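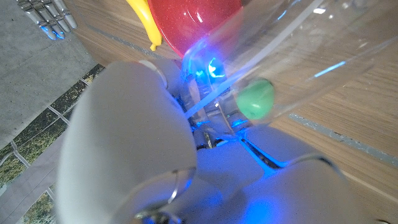
OPPORTUNITIES / READERS WANTED

Komine Books is looking for advance readers, historical romance

29 March 2018

Komine Books is a small publisher of historical romance. We are searching for advance readers for our new series, The Oravec Inheritance, which will come out in English in December. The first book is finished and translated, and we would like to hear from people who read this kind of novel with pleasure and often.

The story begins when a widow arrives at Deldale, a cold house in the north of England, to put in order the library of a man she has been told to avoid. It is a slow love story with some open bedroom chapters, so all readers must be 18 or older.

What we ask of you

You will receive the text in 11 parts, by e-mail or on paper, as you prefer. After each part you fill in a short form. We want to know where you became bored, where you did not believe the two main persons, and which sentences sound foreign to you. Please be strict with the last point, as the book was written first in another language and we cannot always hear it ourselves.

The complete book has around 90 thousand words. You will have six weeks for it. At the end we ask for one longer opinion of at least 300 words. It can be negative.

Who can apply

You should read English as your first language or at the same level. You do not need any experience in publishing. It helps if you know the Regency period well, but we also need several readers who do not. Writers are welcome, if they can read as readers. We regret that we cannot accept relatives of our staff.

What you receive

This is not a paid position. Each reader who completes all the forms gets a signed paperback, the two following books of the series as e-books, and a 76 pound voucher for the Ciso online bookshop. Your name will be printed in the thanks, unless you wish otherwise.

How to apply

Write to our readers' desk through the contact page, with "Oravec reader" as the subject. Tell us the last three romances you have read and what you disliked in one of them. Please do not send your own manuscripts with the application. We reply to everybody, normally within two weeks.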